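Notebook - September, folding notes, sweatshirt
Entry 41

Started a little after two in the afternoon. The task for this page is the dusty-pink sweatshirt, folded on the bed with the tile mat left where it is. Nam-gil Lim wanted the mat taken up and the folding done on the sheet. I said leave it, as most of the houses on our list have something like it on the bed in September and it changes how cloth behaves.

Notes on the surface first. The small tiles make a firm base, firmer than the Hullutent foam board we folded on last month. Cloth slides on it more easily than on cotton, so a sleeve can be swung round without dragging the body after it. The bad side is that fine creases are hard to press out with the flat of the hand, as the gaps between tiles let the fabric sink a bit. The mat doesn't reach the edges of the bed and the floral sheet shows past it. Keep the garment off that strip. Half on the mat and half on the sheet, it moves at two speeds and the fold comes out skewed.

Starting layout

Garment flat, neck towards the head end, more or less on the diagonal. I'd have preferred it square to the rows of tiles, which make a decent ruler if you let them. The sleeves are the part to watch. One goes out to the side with the cuff folded back and down, the other curls in along the body. Smooth the chest before anything else. The collar holds its creases whatever you do and I've stopped fussing over it.

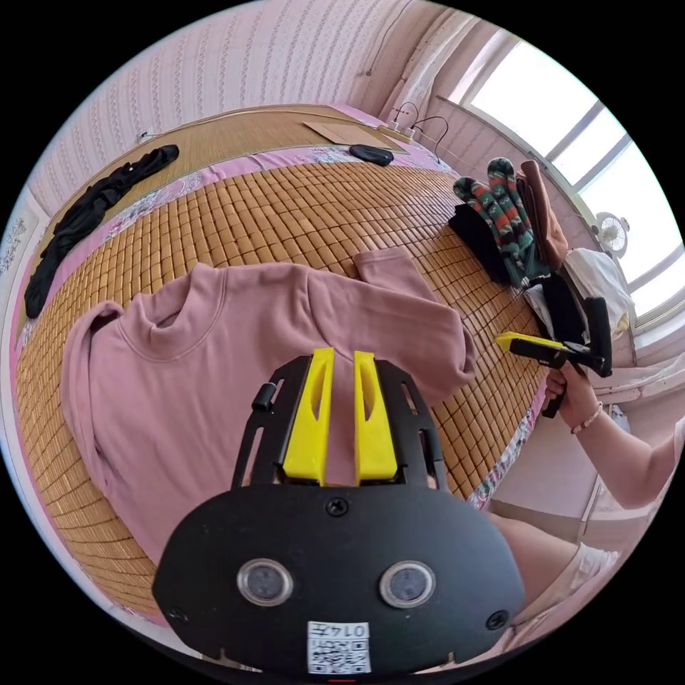
Order of folding

1. Straighten both sleeves, cuffs level with each other.
2. Bring the first side in to the middle line, then lay its sleeve down along the fold. Don't let the cuff go past the hem.
3. Same again from the other side. The two sleeves should lie next to each other. If they cross, there is a lump in the finished square.
4. Hem up to the collar, then once more if it is going in the Gritow box. The Gritow takes 3 layers of this weight with the lid shut, no more.

Step 2 gives the most trouble. If you take too little cloth, only the top layer lifts and the back stays on the mat. If you take too much, it bunches and the crease lands in the wrong place. Nam-gil takes hold a hand's width in from the side seam and lifts before pulling across. I have been pulling straight across and having to go back over it. His way is slower by a few seconds and saves the redo, so write it up as the standard.

Wrinkles from lifting are fine at this stage. They mostly go once the cloth is laid down and smoothed from the middle outwards.

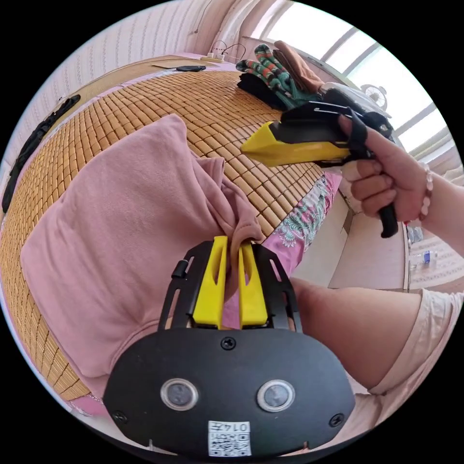

Pink garment, fold lifted, body still spread on the mat.

Other things on the bed: gloves, a bag, the beige board, the power strip up by the headboard. I'd like a clear arm's length on the far side before we do anything bigger than a top. For this one there was enough room, but a bath towel would end up on top of the gloves. The long strap at the side of the mat should go on a hook - it is just where a sleeve wants to go.

For the written instructions, Marín asked for one page per garment and no drawings. Fine for tops. I don't see how we do the fitted sheet that way. Gustero's old sheet of laundry notes has a decent paragraph on corners that we could start from, though it assumes a table.

To do

- Redo the layout with the garment square to the tiles and compare.
- Try the same order on something thinner. Shirt cotton may catch on the mat where this doesn't.
- Find the other Gritow lid.
- Ask Nam-gil whether he smooths with the palm or the side of the hand. My note from last time says both.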